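Morkia Horror Reviews: Data Card

Version 2, released 08/11/2020

Summary

Morkia Horror Reviews is a collection of 500 English-language reviews of horror films, written for the Gustik film bulletin and reissued for the study of criticism. Each review concerns one feature film and carries the reviewer's overall verdict, the date of first publication and a short set of subject labels. The collection is maintained by Encarnación Carrasco and Kenneth Halliday.

Contents

The main file, reviews.csv, holds one review per row. The columns are review_id, film_title, release_year, reviewer_code, verdict, labels and body. Verdicts use the bulletin's own terms (recommended, mixed, not recommended) and have not been converted into stars or marks. A second file, labels.csv, lists the 29 subject labels in use, among them haunted house, folk horror, first feature and sequel.

Reviews were written by 30 contributors. Their names have been replaced with codes, and the key is not distributed.

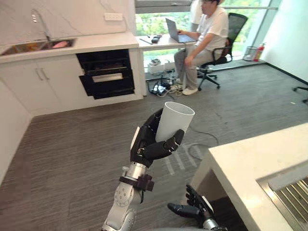
May the reviews be quoted in published work?

Short passages may be quoted in articles, theses and teaching materials, provided that the review_id is given. Reprinting a whole review requires written permission from the maintainers.

Preparation

The texts were taken from the bulletin's printed issues and checked against the page by Drahomíra Hrubý. Spelling mistakes in the original have been kept, except in film titles, where the standard English title is used. Cinema listings, advertisements and readers' letters have been left out.

Labels were assigned by Rosalinda Bautista and Chae-won Bae, working separately. Where they differed, the two discussed the review and settled on a common answer. The label "slow burn" caused the most disagreement — it was applied in the end only where the reviewer comments on pacing directly.

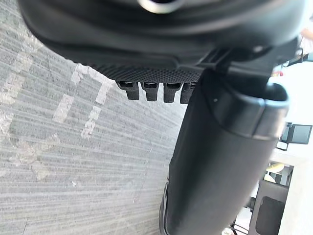
Gripper housing and arm link, close view.

Known limitations

The bulletin favoured films shown in independent cinemas, and large studio releases are thinly covered. Reviews of first features tend to be longer than the rest. Many reviews give away the ending, and no spoiler flag is supplied. Several describe violent scenes in detail.

Verdicts should not be compared closely between reviewers. Some contributors used "mixed" for films they plainly enjoyed, and the editors of the day let this stand.

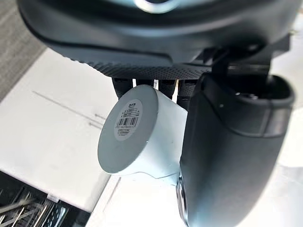
A further difficulty concerns remakes. Where a review discusses both the remake and the original, the verdict applies to the remake only, although the body may say a good deal about the earlier film. Such rows carry the label "remake".

Changes in version 2

Duplicate rows removed. Release years corrected for films first shown at festivals. The label "creature" divided into "animal" and "monster".

Corrections

Errors should be reported to the maintainers with the review_id and the column concerned. Corrections received before the end of April will be included in the next release.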